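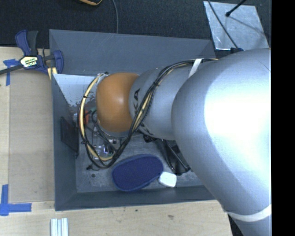
Grey bin on a wooden table

Aug 10, 2023

Yesterday evening I wanted to listen to the Lidlow match on local radio, as I do since I moved to this town. Instead there was music. The club has sold the sound rights to Kanska, and now you must pay 39 pounds for the season and listen in their app.

I understand that a small club needs money. But the ground holds 2000 people and over half of the seats stay empty, so maybe it is not wise to hide the matches from us. My neighbour Lesia learned much of her English from these commentaries, and so did I.

I wrote to the club and asked if the cup games in September will be free. They have not answered yet. We lost 13 places last year, so perhaps they are busy.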